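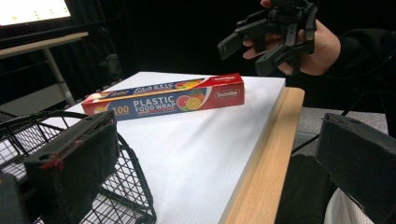
Cling film, the long box. Thread on where the rolls and wraps go.

Last month I said I'd do the wraps drawer at the Pliltumance kitchen next. It's done now, so I'm writing it up here in case anyone else has a drawer like it.

For those who weren't here for the first lot: Pliltumance is a shared kitchen in Hamside. Two home ovens, one big fridge, a lot of people cooking in it on different days. I look after the cupboards and drawers. I don't look after the ovens, please stop messaging me about the ovens.

The wraps drawer is the one under the kettle. It had foil, baking paper, cling film, freezer bags, bin liners, string, and the lids of things we no longer own. It opened as far as your wrist and then stuck on whichever box had lifted its flap.

I took everything out on Saturday and counted it, which I do with every drawer so I know what I'm putting back. 51 items. That includes loose bag ties and a single chopstick.
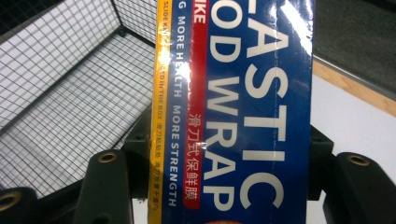

Pliltumance Cupboards
Keeper of drawers and shelves, Hamside

Cling film first, as that's what people use most. The boxes are long and they're the ones that jam. If a box has been shoved in at an angle even once the cardboard gets a bend in it and after that the flap never lies flat.

We've gone over to the slide knife kind. You pull the film across and run the cutter along, no metal teeth along the edge of the box. I had teeth marks on my knuckles most of last winter.

The knife comes in the box. Please leave it there. We had one go missing in February and the roll was useless until someone found the cutter in with the cake forks.

How to use it if you haven't before: pull out what you want, lay it over the bowl, press it down on the far side, then hold the box still and slide. One go, one direction. If you stop halfway and start again you get a tail, and the tail sticks to the roll.

If it does stick to the roll, don't pick at it with a knife. Put the roll in the freezer for a few minutes and the end usually lifts. A bit of tape dabbed along the roll works as well.

Foil and baking paper are in the drawer still. They're in shorter boxes and they lie side by side with room to spare. Foil on the left. I've put a strip of tape on the drawer front saying so.

Freezer bags came out of their boxes. The cartons were mostly air. They're stood up in an old Sando biscuit tin, big bags at the back, small at the front.

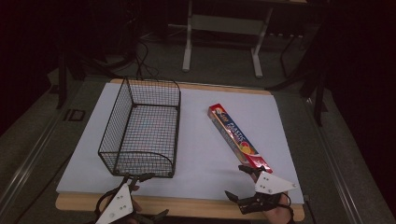
Bin liners have gone under the sink where the bin is. They were only ever in the wraps drawer because that's where the first person put them.

The lids: I tried each one against every tub we have. Seven fitted something. The others went in the recycling if they had the right mark on them, and in the bin if they didn't.

Now the basket. A few people asked why I didn't just buy a drawer divider. I looked. Pasaribu Hardware had one for 30 quid and it would have made the slots too narrow for a full roll of foil. The black wire mesh basket was already in the building, doing nothing.

Mesh is good for this shelf. You can see through the sides, crumbs don't collect in it, and it lifts down with one hand. Give it a shake over the sink every so often and that's the cleaning done.

It does catch on wool. Roll your sleeves up.

Labels. I've given up labelling boxes that already say what they are. The cling film is stored on its end beside the basket, and the printing is sideways when you stand the box up like that, so the words run from top to bottom. FOOD WRAP is still in big white capitals on blue and you can read it from the door.

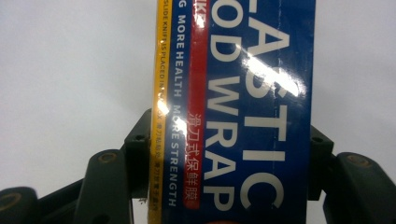 The last job was deciding which way round to stand them, and I changed my mind twice. With the narrow side facing out you fit more on the shelf, but all the boxes look alike and people open the wrong one. With the wide side out they take up more room. I've gone for wide side out, so it's the blue panel with the red band down it that faces you, and the baking paper people should stop ending up with cling film.

Spare rolls are on the top shelf of the tall cupboard. Start a new one only when the old one is finished. I found three on the go at once, two of them nearly empty.

Freezer bags are the thing we're short of. The pack of 1000 from the wholesaler is better value than what we've been buying, and we'd get through it. If you're going past with a car, let me know before you go and I'll give you the money from the kitchen tin.

The chopstick is on the windowsill if it's yours.

Whole thing took me an afternoon with a break for tea. Most of that was the lids.

Spice shelf next. If you have strong feelings about the two jars of cumin, reply under this one.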